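Indoor Cats & Gear > Doors, Flaps and Feeders
Thread: Tidden microchip flap rejecting a chipped cat, aluminum door

lowgainloop
Posted August 28, 2022
I have a Tidden flap mounted in an aluminum utility room door. Neutered male, chip is the standard FDX-B type, placed between the shoulder blades. The flap opens on most approaches but not all. When it fails, the cat waits with his head in the tunnel, backs out, and comes back later. No error light.

I logged it for 11 days using the event memory and a contact switch on the outer frame. 439 approaches, 38 rejections. Rejections are not grouped by time of day. Batteries were new at the start and measured fine at the end. The scanner coil was wiped down with a dry cloth twice during the test.

What I have ruled out: low batteries, a dirty coil, a wrong entry in the learned chip list. What I have not ruled out: the door. The manual says to use an adapter in metal doors and I did, but it's the slim one.

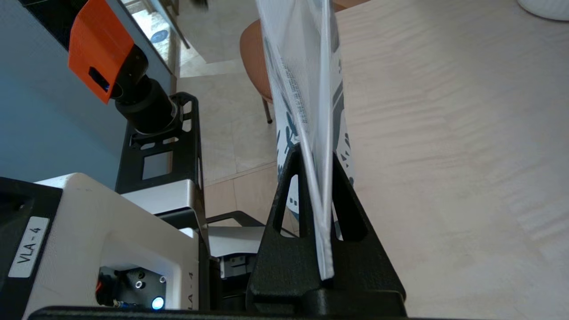
brindle_ohm
The slim adapter is your problem. A metal surround acts as a shorted turn around the scanner coil. It shifts the tuning and eats part of the field, so read range drops. The chip still reads when the cat goes through dead center with his neck up. Off center, it doesn't. You need more clearance between the coil and the metal on every side, which means a bigger cutout.

lowgainloop
A bigger cutout means a new panel. I'd like some evidence before I cut anything.

brindle_ohm
Take the flap out of the door, prop it on a cardboard box, tape a test chip to a wooden ruler and measure how far out it triggers. Put it back in the door and repeat. If the distances match, I'm wrong.

mackerelside
I don't agree that it's the door. If the metal were pulling the coil that far off, you'd see a much worse rate. Fewer than one in ten failing sounds like a chip that has moved. They drift down toward the shoulder, especially in cats that were chipped young. Have a vet scan him and mark where the reader is loudest before you spend anything on panels.

brindle_ohm
Drift and a detuned coil add together. It can be both. A healthy coil has enough margin to pick up a chip on the shoulder.

mackerelside
Depends which shoulder and how he walks in. Orientation matters more than distance with these. If the chip lies parallel to the plane of the loop you get close to nothing at any range.

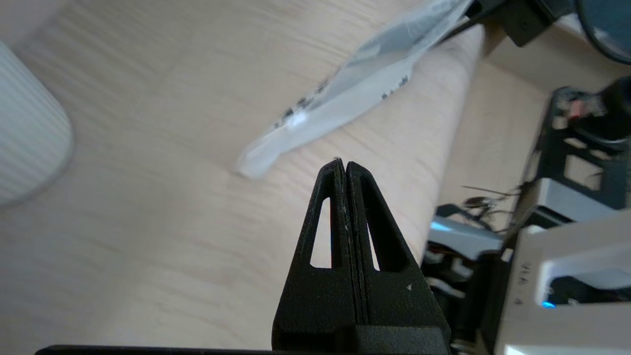 Can a chip that has moved be put back where it was?
It is normally left alone, and if it can't be read reliably a vet can implant a second one and both numbers go on the registration.

saltlick_annex
Adding a data point. Same flap, uPVC door, two cats. One never fails. The other failed often until I fitted the Purves tunnel extension on the outside. The extension makes them line up before they reach the coil. Cost less than a door panel. Downside is that it collects wet leaves.

lowgainloop
Did you have to extend the learning range in the settings, or just bolt it on?

saltlick_annex
Bolted it on. Four screws, but the ones supplied are too short for a thick door. Put foam tape on the joint or it rattles in wind.

mackerelside
Make sure any screws near the coil are nylon. The supplied ones are steel.

quietrelay
Is there anything else with a reader close by? I had a Timavero feeder on the other side of the wall from my flap and the two interfered whenever both were polling. Moving the feeder across the room fixed it. Switch mode power supplies do the same thing.

lowgainloop
The feeder is in the kitchen. There is a freezer on the other side of the wall, though. I had not considered the freezer.

quietrelay
Unplug it for an hour while you do the ruler test. Don't run a whole log with it off, obviously.
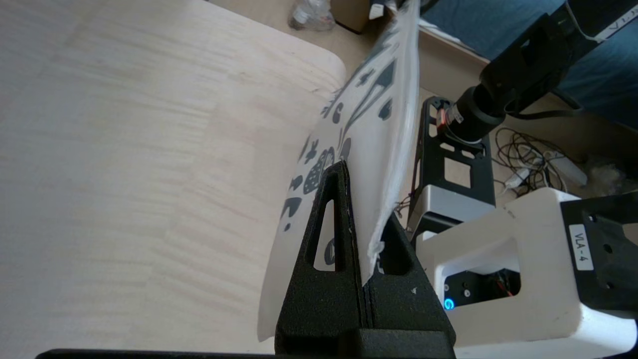 Printed paper with a torn edge.

lowgainloop
Ruler test done with a borrowed Flanen test chip. Out of the door, the read distance is clearly longer than in the door. Freezer on or off made no difference that I could measure. With the chip turned sideways it fails in both positions, so mackerelside has a point about orientation too.

brindle_ohm
So the door is costing you margin.

mackerelside
And the cat is using up the rest of it. I would still get him scanned first, it's a short visit.

lowgainloop
Scan first, then the tunnel extension with nylon screws. If the log still shows rejections after that I'll price a panel with the larger cutout. Will repeat the same log in January when he uses the flap less, so the comparison won't be perfect.

saltlick_annex
Check the foam tape when it gets cold. Mine let go at the bottom edge.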